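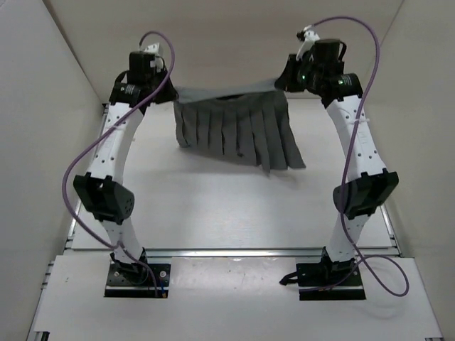

**Dola Cheung**

## Where this started

I learned orienteering from my aunt, who gave me a map and a compass in a parking lot and told me she'd see me at the car. I was hooked before I found the first control! So when our sport and recreation course asked for a project that got people moving in a new way, I knew right away what I wanted to do: put a permanent beginner orienteering course in Stolter Woods, behind Skolia Middle School, and get as many sixth and seventh graders as possible out on it during the fall.

This report covers how the map got made, how the courses were planned, what happened once the kids were on them, and what I would change. The maps and the control description sheets are in the appendix.

## The woods

Stolter Woods is small. A fast runner can cross it in a few minutes, and I worried at first that it would be boring. It's bounded by the school fields on one side, the creek on another, and roads on the other two, so a lost kid always hits something obvious. That turned out to be the best thing about it. Parents asked about safety before they asked about anything else, and being able to draw my finger along the creek and the roads on the map settled most of those conversations.

Inside, there is more going on than you'd guess from the trail. There's an old stone wall that fades in and out, a line of big boulders, a pair of shallow ravines, and a patch of thick brush on the north side that I ended up marking as "slow run" and then, after trying it in shorts, as "fight."

## Making the map

I had never made a map before, only used them. I started with the county's free elevation data for a base and walked everything else in by hand with a clipboard. The first draft took me most of August and it was too busy. I'd drawn every log. When I gave it to my roommate, she found the first two controls and then stood on the trail turning the paper around and around.

The second draft dropped the logs, the small rocks and half the minor paths, and suddenly the shape of the place came through. I printed at a large scale so the symbols would be easy on young eyes, and I kept the standard colors (white for open forest, yellow for fields, blue for water, brown for contours) so that anyone who goes on to a real club meet won't have to learn everything over again.

One thing I'm proud of is the fence. The school replaced a section of it in September and put in a new gate, and I got the change onto the map before the first session. Course planners will know how good that feels.

## The courses

There are 5 courses, each with its own color:

- **White:** on trails the whole way, with a control at every junction
- **Yellow:** trails and fences, with controls a few steps off the path
- **Orange:** the first one with a real route choice, around the ravine or through it
- **Green:** mostly off trail, using the boulders and the wall
- **Night White:** the same as White, with reflective markers, for use with an adult and a headlamp

The controls are posts with a plastic plate and a pin punch on a chain. I looked into electronic timing, and it would have been fun, but the cost was far past my budget and the punches never need charging. Kids love the punches anyway. Each one leaves a different pattern of holes, and there were whole arguments about which was the coolest. (It's the one shaped like a W, at the creek bend.)

## Running the sessions

We ran after school, starting at 3:15, through September and October, with a last open session in November. Each group began in the gym with an activity called cone maps. I laid cones in a grid on the floor, handed out simple maps of the grid, and had pairs walk a marked route while keeping the map turned to match the room. That one skill, turning the map as you turn your body, is the biggest thing a beginner can learn, and I would happily teach it all day.

From there we moved to the school grounds for a short star relay, in which a runner goes out to one control, comes back, and hands off to a partner. It keeps everybody close, and mistakes are quick to fix. Only then did we go into the woods, in pairs, with whistles.

I had planned to time everyone and post results. After the first session I stopped posting times for White and Yellow. The quick kids were sprinting past controls to beat a friend, and the slower pairs were following them instead of reading the map. With the times gone, pairs started to stop and talk at junctions, which was exactly what I wanted to hear! Orange and Green stayed timed, and the kids who liked racing moved up to them on purpose.

## What happened

By the end of the season, 95 students had taken part, and together they had handed in 513 completed punch cards. I'd hoped that most of them would come back for a second try, and they did better than that. Several pairs ran White so many times that they could do it without a map, so I made them run it in reverse.

The survey at the end was short: what did you like, what was hard, would you do it again. The "what did you like" answers were a joy to read. A few favorites:

> "You get to be in the woods without a teacher right there."

> "I'm not fast but I beat fast people."

> "finding the one behind the rock"

The hard part, by a mile, was contours. Students could follow a wall or a trail after one session, but the brown lines meant nothing to them, and Orange is where that showed. Pairs who picked the route through the ravine often came out on the wrong side and had to work their way back along the creek. They all got back fine, but a few cards came in with that control missing and some long faces to go with it.

## What I'd change

I would teach contours much sooner, and with something you can touch. Wet sand in a tray would do it, with string laid around a hill at different heights, and then the same hill drawn on paper. I tried explaining it with my knuckles and a marker, and that got laughs and some understanding.

Two of the Green controls are too close together. If you punch the wrong one first, you can talk yourself into believing the rest of the leg makes sense. The one on the wall should move south to where the wall bends.

The paper maps need sleeves. We had rain on the second session and the ink ran, blue and brown together, and Orange became a much harder course than I meant it to be.

I would also run a session for parents at the very start. At the November open session a lot of families went around White together, and more than one adult was being led by a sixth grader who kept telling them to turn the map.

## Looking after it

The posts are set deep and should last. The plates will fade, and the brush around the north controls needs to be cut back every spring. The school has the map files, a box of spare punches, and a page of notes on where each post is and which tree to look for if one goes missing. Updates to the map should be made in the original file, then printed at the same scale, and the old copies recycled so that two versions aren't floating around.

The nearest club meets in the next county and has offered to lend us compasses for the spring. I've already started sketching a sixth course for them to try, with a long leg from the far boulder straight to the creek bend.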